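概率与随机过程初步 第六讲讲义
赌徒破产问题

先交代一下进度。上周我们讲完了条件概率和全概率公式，作业里第三题错的人很多，我挑了几份典型的放在课程网页上（匿名的，别慌）。今天要用的工具其实就是全概率公式，翻来覆去地用，所以上周没听懂的同学，今天算是补考的机会！

今天的主角是个老问题，我个人特别喜欢，每年讲到这里都会超时。两个人赌钱，每一局输的人给赢的人一枚筹码，一直赌到有一方输光为止。问：谁先输光？概率多大？要赌多久？

一、把问题说清楚

设甲手里有k枚筹码，甲乙两人加起来一共N枚。每一局甲赢的概率是p，输的概率是q，p加q等于1，各局互相独立。甲的筹码数到0，甲破产；到N，乙破产。

请注意“各局互相独立”这几个字。去年有同学在卷子上写“连输五局之后该赢了”，我在旁边画了一个很大的问号。筹码没有记忆，硬币也没有。你可以觉得自己该转运了，但这种感觉不能写进公式里。

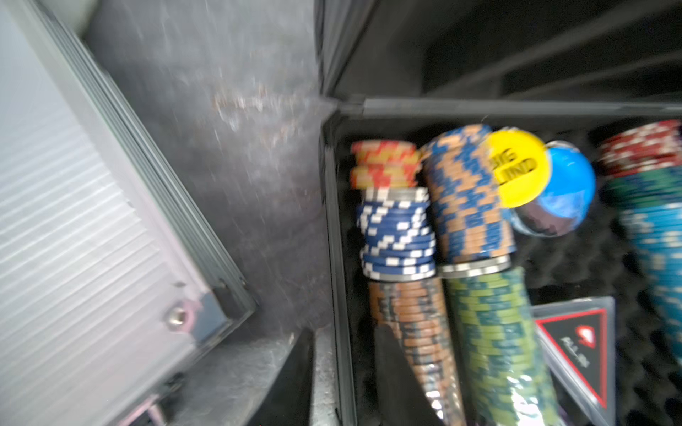

打开的筹码箱，黑色泡棉里竖着码满了筹码。

记h(k)为甲从k枚出发、最后赢到N枚的概率。两头是显然的：h(0)=0，h(N)=1。中间怎么办？看第一局。赢了就变成k+1枚，输了就变成k-1枚，然后游戏重新开始，和之前发生过什么没有关系。于是由全概率公式：

h(k) = p·h(k+1) + q·h(k-1)，其中k从1取到N-1。

这个方法叫“首步分析”，请在笔记本上圈出来。以后讲马尔可夫链，整整三讲都靠它吃饭。

二、公平的情形

先看p=q=1/2。这时候方程变成

h(k) = [h(k+1) + h(k-1)] / 2

也就是说，h在每一点的值等于左右两个邻居的平均。什么样的函数在每一点都等于邻居的平均？直线嘛！两头又钉死在0和1上，所以

h(k) = k / N

就这么简单。你手里的钱占总数的几分之几，你最后通吃的概率就是几分之几。我第一次看到这个结果的时候还是学生，坐在食堂里，饭都凉了，觉得怎么可以这么干净。

举个数：甲有3枚，乙有4枚，一共7枚，甲最后通吃的概率是3/7，大概是0.4286。

Thilini Gamage同学上学期选过这门课，她不太信，回去写了个小程序，把这个3对4的赌局从头到尾模拟了4000遍，甲赢了1717遍。1717除以4000等于0.42925，跟3/7差得很小。理论上的期望次数是1714.3，标准差是31出头，所以差两三次完全在情理之中，说实话有点近得过分。我让她换个随机数种子再跑，结果就没那么漂亮了，不过也都在两个标准差以内。程序放在课程网页的“附件”栏，文件不长，建议大家自己改改参数玩一玩。

（顺便说一句：有人问我“差多少才算不对劲”。这正是假设检验要回答的问题，第十一讲再说。现在先记住标准差的算法：根号下n·p·(1-p)，这里的p是指成功的概率，别和单局胜率混了。）

三、不公平的情形

现在p不等于q。令r=q/p，把方程改写一下：

p·[h(k+1) - h(k)] = q·[h(k) - h(k-1)]

左边是往右走一步的增量，右边是往左那一步的增量，所以相邻增量的比就是r。增量成等比数列，加起来再用两头的条件定常数，得到

h(k) = (1 - r^k) / (1 - r^N)

推导过程板书上有，考试会考，请自己合上讲义默一遍。默不出来的地方就是没懂的地方。
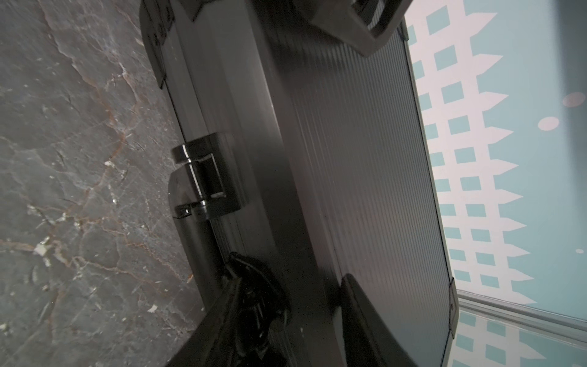
同样是3对4，如果单局胜率从一半降到0.4，r就是1.5。代进去：分子是1减3.375，分母是1减17.0859，算出来h(3)大概是0.148。单局只差了一成，整场的胜率却从四成多掉到不到一成半！我觉得这是整讲里最值得记住的一件事：小小的劣势，经过反复累积，会变得非常可怕。

再来一个更夸张的。设有一种轮盘，37格里有18格算你赢，单局胜率是18/37，跟一半差得不多吧？你带50枚进去，想赢到100枚就走，每次押一枚。r=19/18，算一下：

h(50) = 1 / (1 + r^50)，结果大概是0.063。

公平的话应该是一半。现在连十分之一都没有。课上我请大家先举手猜，大部分人猜的是四成左右，Harsh Rajput猜了三成，已经是全班最悲观的了，还是太乐观。

四、下注大小有没有关系

有，而且关系很大。还是刚才的轮盘，还是50枚想变成100枚：

每次押1枚，成功概率0.063
每次押10枚，相当于5对5，成功概率0.433
每次押25枚，相当于2对2，成功概率0.473
一把全押，成功概率就是18/37，0.486

看出规律没有？赌局对你不利的时候，玩得越久越吃亏，因为每多一局，那点劣势就多咬你一口。所以如果非要赌（我没有劝你赌！），一把定胜负反而成功机会最大。反过来，赌局对你有利的时候应该小口小口地押，让大数定律替你干活。这也是为什么开赌场的喜欢你慢慢玩，还送你饮料。

这里有个容易混的地方。“成功概率”和“平均输多少”是两回事。一把全押，平均输50乘以1/37，也就是1枚多一点；每次押1枚慢慢磨，平均输得多得多，原因是总共押出去的钱多了。Sneha Malhotra在答疑时间问过我这个，问得很好，我当时画的那张图已经补进了习题课讲义。 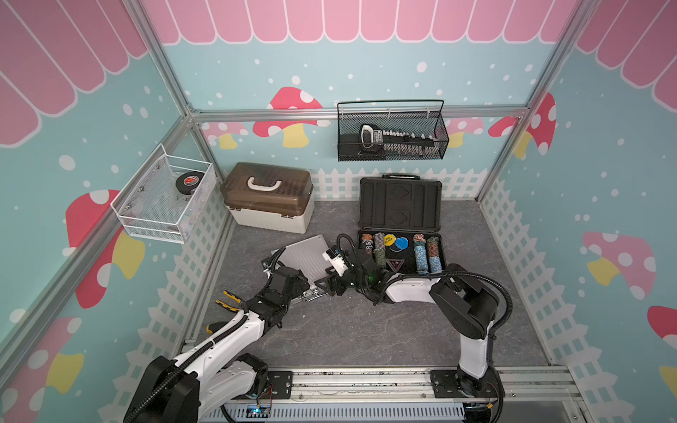
五、要赌多久

记D(k)为从k枚出发、到游戏结束平均需要的局数。还是首步分析，先花掉一局，再看落到哪里：

D(k) = 1 + p·D(k+1) + q·D(k-1)，D(0)=D(N)=0。

公平的时候，解是

D(k) = k·(N - k)

验证一下很容易，代进去就行，我在课上代过了，这里偷个懒。3对4的时候平均要12局，不算多。50对50呢？平均2500局！一局一分钟的话要坐四十多个小时，不吃不睡。

更有意思的是1枚对99枚。甲几乎一定会破产，一半的可能第一局就走人了，可是平均局数还是1乘99，等于99。怎么会这么长？这个平均值是被少数特别长的赌局拉上去的：大多数时候几局就结束，偶尔甲翻了身，就要拉锯很久。平均数会骗人，看到平均数要顺手问一句分布长什么样。

不公平时的公式也有，长得丑一些，我写在这里供查用，不要求背：

D(k) = k/(q-p) - [N/(q-p)]·(1-r^k)/(1-r^N)

六、对手无限有钱怎么办

让N趋于无穷。公平的情形，k/N趋于0，所以你破产的概率趋于1。请体会一下这句话：哪怕每一局都完全公平，碰上一个钱用不完的对手，你也迟早会输光。而公平情形的平均局数k·(N-k)又趋于无穷，所以虽然肯定会破产，平均要等的时间却是无限长。第一次听到的人都会皱眉头，皱就对了。

如果p大于q，你就有机会永远不破产，概率是1-r^k。手里的k越大越安全，是指数级地变安全。保险公司要留准备金，背后的想法跟这个很像，每收一份保费都稍微有利一点，怕的是开头运气太差。有兴趣的同学可以去查“破产理论”这个词。

七、翻倍下注法

每年都有人来问我这个。输了就把赌注翻倍，赢一次就回本还赚1枚，这不是稳赚吗？

我们来算。假设你有63枚，先押1，输了押2，再输押4、8、16、32。连输六次，正好输光63枚。公平硬币的话，连输六次的概率是1/64，其余63/64的概率你赚1枚。期望是

63/64 × 1 - 1/64 × 63 = 0

一点便宜都没占到。你只是把“经常小输小赢”换成了“几乎总是赚一点点，偶尔倾家荡产”。稳赚的说法藏了一个假设：你的钱无限多，赌桌也没有上限。有无限多钱的人大概也不会来赚这1枚。 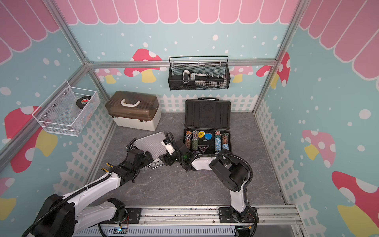

合上的银色铝箱，左侧机械臂的夹爪正伸向它。

八、习题

1. 甲有5枚，乙有15枚，公平赌局。求甲通吃的概率和平均局数。

2. 单局胜率0.6，甲有1枚，乙有无限多枚。求甲永远不破产的概率。然后把1枚改成4枚再算一次，比较两个结果，写一句话谈谈感想（真的要写，会看）。

3. 每一局除了输赢，还有概率为s的平局，平局时筹码不动。证明：通吃概率只取决于输赢概率之比，和s无关。平均局数呢？

4. 把翻倍下注法里的硬币换成胜率18/37的轮盘，其余不变，重新计算期望。提示：只需要改一个概率，但是要改对。

5.（选做）修改附件里的程序，模拟50对50的公平赌局，画出局数的直方图。平均值和中位数差多少？程序跑得慢就把模拟次数减少，不要半夜写信问我为什么还没跑完。

作业交给Bimla Upadhyay，纸质电子都行，纸质的请订好，上次有人的第二页到现在还在我桌上，没有名字。第3题常见的错误是把平局那一项忘在方程左边，移项的时候小心一点。下一讲从一般的随机游走开始，会用到今天的首步分析，还有上学期线性代数里的差分方程，忘了的先翻翻书。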